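Wirkiton 3-Seat Sofa Cover Set, Olive

Back in stock as of July. Fits the Nornis and most three seaters with loose cushions, not the Gautier (arms too wide, sorry). Stretch suede feel, machine wash cold, hang dry. Dont tumble it, it'll shrink. 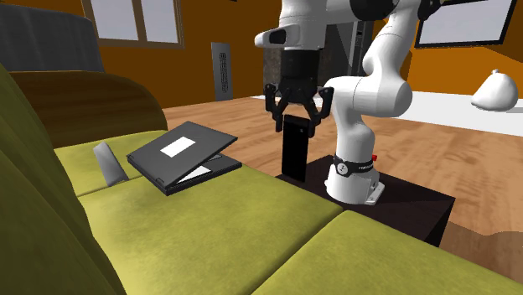
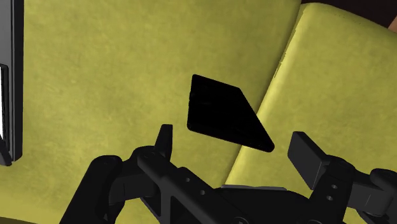
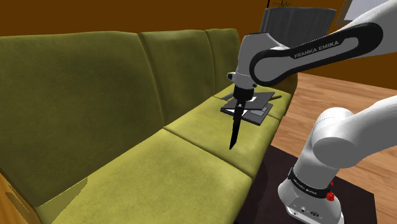
In the pack: 6 cushion covers, 2 arm covers, base piece, bag of tuck strips. Measure seat depth first, max is 37 inches. Deeper than that get the Zetura set insted.

Color runs a bit darker in low light. Swatches free, 2 per customer.

Ships from our shop in around a week. Returns fine if unwashed, keep the bag. Sizing questions to Lindsay Harawira, email's at the bottom of the page, mornings best.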